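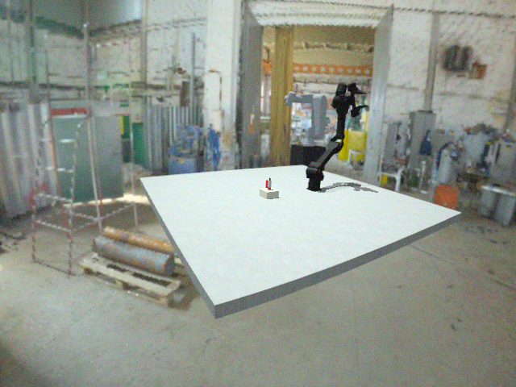
White top, dark grey edge, over a grey concrete floor

Search all topics Go

Filed under: Home & Workshop > Tables and worktops > Sewing and soft furnishings

White or dark top for a big cutting table?

Tracey Lightfoot
17 May 2020

I make curtains and blinds and I'm moving out of my spare room into a small unit on the old works site at Hidstead. It was built in 1936 and has a concrete floor, high windows down one side and strip lights. I want one large table in the middle that I can walk right round.

The clear space between the two pillars is 2379 mm and I need to get past at both ends, so the top will have to be smaller than that. I was thinking of a square. At the moment I cut on a pasting table and a door, so anything will be an improvement.

I like the look of a plain white top with a dark edge. My worries are:

Will white show every mark? I use chalk, a fade-out pen and sometimes a soft pencil.

Most of my linings are ivory or white. Will I be able to see the edge of the cloth when I'm cutting?

Does a big white surface give you a headache under strip lights? I'm at the table most of the day.

Also, what height? I'm 5 foot 4 and my back isn't what it was. The joiner at Wotton who is making the frame has asked me for a figure and I keep changing my mind. He can do the top as well, but he would like to know what it's made of before he quotes, and so would I.

Annick Paquette

I've had a white cutting table for years and would have white again, with some reservations.

Marks first. Chalk brushes off. Fade-out pen wipes off with a damp cloth if you do it the same day. Pencil is the nuisance, and so is newsprint if you keep your patterns in old newspaper as I used to. A melamine eraser sponge will lift both, but it dulls a shiny surface if you keep doing it in one place. Ask for a matt finish to begin with and you won't see the dull patches. It helps with your lights too. The headache comes from gloss and I get none from mine, though I did move one strip light so that it wasn't directly over where I stand.

Ivory lining on white is hard to see. There's no getting away from that. I keep a length of dark green cotton folded at the end of the table and slide it under when I'm cutting lining. It also stops the lining skating about. You could do the same with a couple of big cutting mats, but they are expensive at that size and the joins catch the blade.

The dark edge is more use than it sounds. I have one, and when a drop is lying over the side I can see exactly where the table ends. With a white edge I used to run the shears off the end. Ask him to round the edge over slightly. A square one snags silk and anything loosely woven — I lost a good half metre of a client's fabric that way.

Height: stand in the shoes you work in, bend your arms, and measure from the floor to your elbow. Take off 100 to 150 mm and that's your table. Mine came out much higher than a kitchen worktop and my back was better within the month. Get adjustable feet put on the frame. Old concrete floors are never level and yours will have been patched.

Don't make it so wide that you can't reach the middle from one side or the other. I'd check that before you settle on a square. Lie your tape on the floor, kneel at one end and stretch.

pelmet_bob

White shows dirt, dark shows fluff. Take your pick. I went for birch ply with three coats of varnish and pin straight into it. You can't pin into laminate.

Leave yourself more room at the ends than you think, 500 mm is too tight with a roll under your arm.

Holzer Blinds

Agree with Annick on matt. On material, we use a 25 mm MDF core with white laminate on top AND on the underside. If the joiner laminates one face only, a board that size will bow, especially in a unit that is cold overnight. He'll probably know, but ask.

If you steam or press on the table at all, keep one end of it for that with a padded board you can lift off. Laminate will take a warm iron for a moment and no longer. We had a Marell top before this one and ruined it with a steam iron in the first September.

The floor matters too. Bare concrete sheds dust and it gets into pale cloth the minute a length drops off the side. Seal it before the table goes in. We used 17 litres for two coats, on a floor bigger than yours by the sound of it. Leave it the full time on the tin before you put any weight on the feet.

Tracey Lightfoot

Thank you all. I've measured my elbow and it comes to 1010 mm, so I've told him 890. Going for white, matt, laminated both sides, with the edge rounded over. I tried the kneeling and stretching and a square would have been too deep for me, so it's now a rectangle. Will look at floor sealer next week.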